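Bring back the long wait

I've got a soft spot for the summer gap. You know the one, when your favourite programme packs up after its last episode and you have to find something else to do with your evenings until the weather turns. Well, the gap is going, and I seem to be the only person on my street who's sorry about it.

What set me off was the news that Trudska is coming back in the spring. It only finished in October! We had the big final, the confetti, the winner crying on the piano, and before I'd got round to wiping the tape there was a trailer for the next lot. New judges, bigger stage, same host in a shinier jacket. I like Trudska, I've watched it since it began in 2000, and my first thought was oh no, not already.

When it was on once a year it felt like an event. My sister came over with crisps, we rang each other during the adverts if she couldn't make it, and we argued for weeks over whether the bus driver from Clurkden should have gone through (he should, and I will not be moved on this). Now I can't tell you who came third last time. I had to think quite hard to remember who won.

The channel's side of it is easy enough to see. A singing contest is cheap next to a drama, people phone in and pay for the privilege, and there's a hole in the schedule to fill. Fine. But they did exactly this with Aquino, and look what happened there. Aquino was a lovely little quiz, half an hour, a bit daft, and it ran for a few weeks each winter. Then it did well and they stretched it to an hour and put it on all year round. By the end they were asking questions my nephew could get, and he's six.
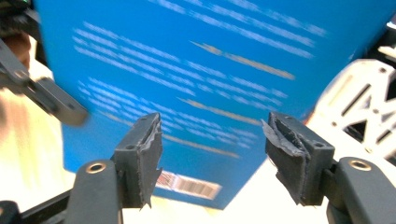 And it isn't only the contestants who get thin on the ground, though they do. The songs run out as well. I swear I heard the same ballad 17 times in the last run, always with the key change, always with somebody getting up off a stool for it. If you gave the people who make it a proper rest they might come back with an idea or 2. They might even find some singers who haven't already been on the other side's version.

Compare that with Clundelo, which does 30 minutes a week for one short season and then clears off. No spin-off, no "best of" with the host talking over all the good bits. I've no idea when it's back and I rather love that. When the music starts up again I'll be properly pleased, the way you are when a friend rings out of the blue.

My sister says I'm being a misery and that if I don't want to watch I can switch over. True, and I probably won't, which I suppose is what the channel is counting on. She's bringing the crisps for the first night. I still say they should have left it until the autumn.

Posted February 15, 2002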